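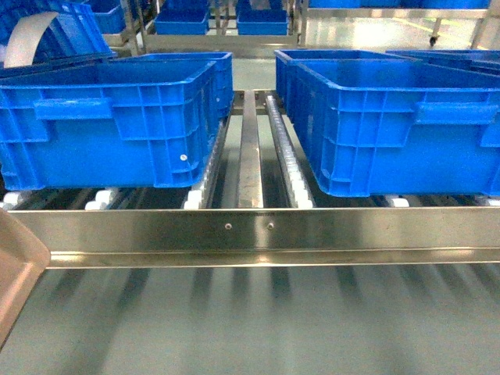 Stustard crate handling study: frequently asked questions

Last updated August 2022

We use cookies to remember your settings and count visits. Accept | Manage

These are the questions we get most often about the Stustard study, from people who have read the paper and from people who run warehouses and want to know if any of it applies to them. Answers are by Leif Blomqvist and Eskil Westerberg.

What is the study about?

Pulling a full-size plastic crate off a gravity rack with a robot that has to find the crate by itself. The crates are blue, ribbed on the long side, and have a recessed handle slot near an upper corner. They stand in lanes on small white rollers behind a steel beam. The robot has to work out where the front crate ends and the next one begins, get hold of it, lift it clear of the beam and carry it away.

Why is that hard? The crates are all the same.

Being the same is most of the difficulty. When two crates line up one after the other, the rim of the back one shows just over the rim of the front one, in the same blue. Our first detector often treated the pair as one long crate and aimed the grasp at the wrong rim. Polished steel adds to it. The front beam picks up soft reflections, and a depth sensor can return bad values there.

What is the method?

We call it Boder. It does not try to outline the whole crate. It looks for the front edge of the roller bed and the steel rail between the lanes, fixes the lane from those, and then searches inside the lane for the handle slot and the closest rim. The rack does not move, so it is a better reference than the crate. Once the lane is known, the crate can only be in a narrow range of positions, and the search is short.

The grasp itself is planned from the slot and the rim together. If the two disagree on where the crate is, the robot stops and takes a new view from a slightly different height.

Does the robot learn from people?

Partly. The lane and slot search is trained on labeled pictures. The lifting motion is learned from demonstrations, in which a person guides the arms through the pull and the lift. We used 133 demonstrations. Adding more from the same operator gave us very little. Adding a second operator helped more, mostly with crates that sat a little crooked on the rollers.

How was it tested?

We ran 1,000 attempts at the Tveit test hall, on three rack setups. The setups differed in lighting, in how full the lanes were, and in whether there were crates on the tier above. An attempt counted as a success only if the crate ended up level on the receiving table with no contact with the neighboring lane. Touching the beam on the way out was logged but allowed.

What goes wrong most often?

Three things, in this order:

- The crate behind rolls forward during the pull and pushes on the one being lifted.
- The crate is turned slightly and rubs on the rail between the lanes.
- Strong floor light puts dark bands near the front of the rack and the lane estimate drifts.

The third one was mostly fixed in July by training on pictures taken at more times of day. The first one is still open. A mechanical stop in the lane would take care of it, but we wanted results for racks as they are.

Can it tell if a crate is empty?

Not by looking. From a low angle you see the inner walls and rims and not the bottom. The robot measures the load at the start of the lift and picks its speed from that. It will not lift a crate over the limit set by the operator.

Does it work with other crates?

We tried a gray crate with the same footprint and it worked after a small amount of new labeling. Crates without a handle slot do not work with the current version.

Is the code available?

The lane search is. The motion part depends on the arm controller from Starum, and we cannot share that. The data format is described in the appendix of the paper.

Can we send you pictures of our own racks?

Yes. Straight on, from chest height, with the front beam in view. Please do not crop them. Use the contact form and write "rack pictures" in the subject line.

3 comments | Share this page

Related
Boder: notes on labeling handle slots
Tveit test hall: floor plan and booking
How we log contact during a lift
Setting a load limit on the Starum controller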